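Ikville Robotics Board > Software > Perception and planning
Topic: Grasp point jumps along the zipper on thin mesh

ondrel_k
Hello all. I work on the perception part for handling mesh laundry bags and I have a problem with the grasp point. Our network gives a heat map on the wrist view and we take the maximum. On cotton it is stable. On mesh with a zipper the maximum jumps between the zipper end and the hem, sometimes in two frames one after another, and the planner (Urnetti, default settings) makes a new plan each time.

The training set has 3,477 labeled views. Two of them, both with the fingertips at the fabric:

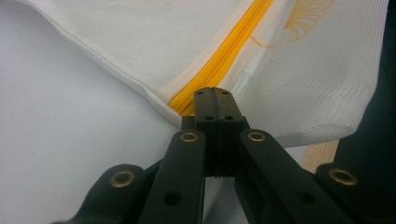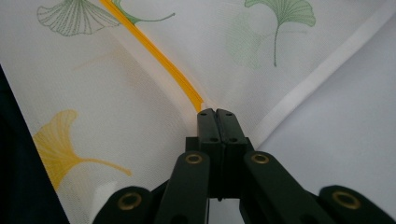 The label is one pixel per view, placed where the person wanted to grasp. I start to think that one pixel is too little information for this material. Did someone solve it without collecting everything again?

pelmet
Which loss? If it is a plain Gaussian around the pixel, then the network must choose between two good answers and it will flip. I would label a short line along the fold and score the distance to the line.

ondrel_k
Yes, plain Gaussian. Relabeling with lines is possible, but slow for us.

tarn_and_fell
I don't agree that labels are the problem. Your planner should not replan on every new maximum. Put hysteresis on it: keep the old target until a new one wins for 100 ms. We did this in Bruromstead with the Halvorsen controller and the jumping stopped the same afternoon.

pelmet
It stopped in the plot. The target can still be wrong, it is only wrong for a longer time — I have seen this on our own arm.

tarn_and_fell
Wrong by how much? On a bag, a grasp on the hem beside the zipper is still a grasp.

ondrel_k
For us it matters. If we take the hem, the next step (find the slider) begins from a bad place. But I tried the hysteresis this morning and the motion is much calmer, so thank you for that.

vireo88
Check also your color augmentation. The yellow is a very strong cue and the network may follow it and ignore the shape of the fold. I would train once in gray and compare. You need maybe 1,000 views for this test, not the full set.

ondrel_k
I did the gray test. The jumps are fewer but the error on the views without a zipper went up a little. So color was part of it, I think, but I don't want to remove it completely.

pelmet
Then random hue only, and keep the brightness. And please do the lines for a small part of the set before you decide they are too slow.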